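Packing table: what goes in the box and what goes around it

The gift box orders for the fall run opened on 2/11/23, and the questions that came in with them were mostly about packing. People want to know what we use for padding, whether they can send in their own material, and why the straws kept getting bent last time. Róisín Gilmartin has gone through the messages and the answers are set out below, along with a few changes to how the table is laid out.

We sent out 424 boxes in the last run. Of those, 25 came back with a note saying something inside was creased or crushed. Most of the damage was to paper goods, and most of that was paper straws. They had been going in last, on top of everything, and the lid pressed them against whatever was underneath. From now on the straws go in along the long side of the box before any fabric is added. If a straw is already bent when you pick it up, put it aside for the children's craft bag. It should not go in a box.

Fabric is the part people like best and the part that takes the longest. A folded piece looks tidy but leaves hard edges, and the corners of the box stay empty. A bunched piece fills the corners and holds things in place. Darragh Nic Aodha tried both ways on the Poltano boxes, which are the shallow ones, and found that bunching worked as long as the piece was no bigger than a pillowcase. Anything larger pushes the lid up. For the deeper Conneely boxes you can use a full piece and let the extra come over the top before you close it.

Bold prints are fine. We had a message asking for plain colors only, and we talked it over, but the remnants we are given are whatever they are, and stripes and animal prints have been popular with the people who get the boxes. The one rule is that printed fabric should not go directly against white paper until it has been washed. Two of the darker remnants left marks in July — the paper had to be thrown out, and so did a set of cards.

Soft goods should be shaken out before they come to the table. Threads and lint stick to tape, and then the tape does not hold. Please also bring packaging flat if you can and open it up when you need it, so there is room to work.

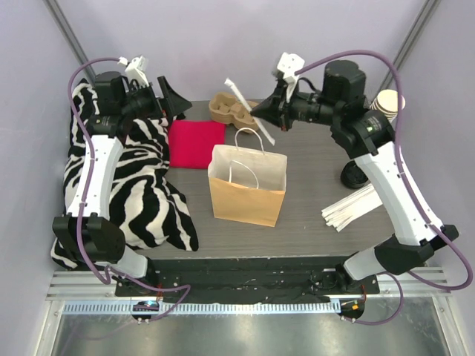
Zebra print and a paper straw on the packing table.

The order of work for the next run is fabric laid out first on the left, paper goods in the middle, and packaging wherever there is space. Leave the fabric loose until you have chosen a box. Róisín asks that nobody cut a remnant at the table, as the scissors get lost under the cloth and the cut pieces end up in the wrong pile. Cutting can be done beforehand at the side bench.

We still need tissue paper in light colors, paper straws in unopened packs, and cotton remnants at least three feet long. Muvano has offered us flat cartons in two sizes and we expect them before the next run. Stivon tape is the kind we are using now. It tears cleanly by hand and comes off paper without taking the surface with it, so please do not bring other brands unless we run out.

Donations can be left on the shelf inside the side door. Label the bag with what is in it and whether it has been washed. Questions about fabric go to Darragh, and everything else goes to Róisín.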